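Ticket 1884: Episodes rejected by the checker, station 11
Project: Sumano tabletop set
Site: Fikthorpe
Priority: Normal (raised to High by someone with a deadline, lowered again by me)
Status: Closed, with grumbling

Reported
Of the 490 episodes handed in from station 11 in April, 54 came back from the checker with the code START_STATE. The operator's note reads "nothing wrong with them, please accept." The checker is a script and doesn't respond to please.

What the rule says
Section 4 of the Riedl collection guide, which everybody signed and some people read: every episode starts with the fingers open, both fingers in view, nothing between them, and the tool held still for a full second before the first reach. Objects go anywhere on the white surface as long as they stay put until they're touched on purpose.

First look, 9:40 a.m.
Opened ten of the rejects. The fingers are open in all ten. So far the operator is winning.

Checked the width log next. The reported opening at the start drifts down a little with every episode, then jumps back up after lunch. Someone is zeroing the tool at the start of the shift and then never again until they've eaten. The guide says to zero at every change of objects. I wrote that line, and I remember being told it was fussy.

Second look, 11:15 a.m.
Zeroed the tool by hand, ran 20 dry starts, all passed. Left it alone for an hour of normal work, ran 20 more, three failed. Same code.

Went over the finger pads. The covering is scuffed along the edges, and the guide has exactly one sentence on pads: "Replace when worn." Worn how much, the author did not care to say. The author was me again. Put on a fresh pair from the Resden spares and repeated the hour of work: no failures. I would love to blame the pads alone, but the tool had also just been zeroed, so all I have is two suspects and one confession.

Third look, 2:30 p.m.
Put the old pads back on and zeroed at every object change, as written. No failures in an hour. So it was the zeroing. The pads can stay until there's an actual limit to hold them to.

Reference for a legal start, to be added to section 4, which until now had only words in it:

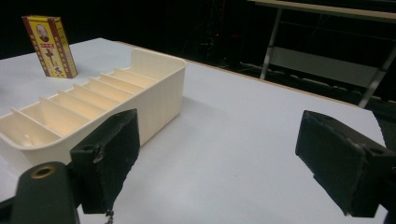 Nele Steinbach: Fine by me, but please don't let "legal start" turn into "copy this layout." Last time we put a reference in the guide, we got two weeks of identical tables. The rule covers the fingers and the pause. Object placement should keep changing, and I'd put that in the same paragraph, in capitals if necessary.

Agreed, and capitals it is. Wording now reads: "FINGERS AS SHOWN. OBJECTS AS YOU LIKE." Zeroing moves from page 6 to the shift card taped at the station.

The 54 stay rejected. I was asked whether we could correct the widths afterward and let them through — we could, and then we'd have 54 episodes with numbers I made up. They'll be recorded again.

Still open: a number for pad wear. Moved to its own ticket, assigned to the author of "Replace when worn."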